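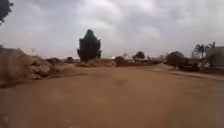
Balimton Community Board > Roads, Rates and Rubbish > Fahy Road sealing, are we really doing this again

gravelrash
Letter from the shire came yesterday. They want expressions of interest for sealing Fahy Road from the Bukden turnoff to the grid, with landholders chipping in 4000 dollars each. For that I'd expect a bloke to come round and wash the ute as well.

Anyone else get one?

BDunne
Got mine Tuesday. Mum reckons it's the same letter they sent when I was in primary school with the number changed.

I'd pay it. I've done two windscreens and a radiator hose since August and I'm sick of vacuuming half the paddock out of the boot.

tworuts
Disagree, sorry Bríd. Seal it and every caravan in the state will use it as a short cut to the highway. At the moment the corrugations do the job of a policeman and we don't have to pay them super.

gravelrash
Corrugations have never stopped a caravan. I picked up somebody's awning arm and a full set of melamine plates out there in winter. Nice plates. Still using them.

Rhea Cabanatuan
I rang the works office. The 4000 is per property, not per title, so if you've got three titles in the one name you pay once. They'll take it over 6 years on the rates notice. There's a map on the counter at the library but it's the old one and still shows the Flevora packing shed.

tworuts
6 years! The last seal they put down on Bukden Lane lasted two and then they came and ripped it up and called it "returned to gravel", like it was a koala.

BDunne
That was a spray seal over clay with no base under it. My uncle told them at the time. This one's meant to have proper drainage.

tworuts
Meant to.

saltbush_sue
Can I ask what's wrong with just grading it more than once a year? A decent grade and some water on it and it's a lovely road for a good month. It was beautiful after the last one. I got into fourth.

gravelrash
Sue I have seen you in fourth and I would prefer you didn't.

Rhea Cabanatuan
Asked about that too. They quoted me 879 a kilometre for an extra grade, and the grader's booked out till after harvest.

saltbush_sue
So that's cheaper than the seal by a mile.

BDunne
Until you do it every year for the rest of your life.

tworuts
At my age that's still the cheap option.

Rhea Cabanatuan
Forms have to be in by Fri 19 December, at the counter or by post. Don't email it, the address on the letter bounces. If you lose yours there are spares at the library, next to the wrong map.

gravelrash
Put me down as a grumpy yes. And if the owner of the plates is reading, I'm missing a saucer.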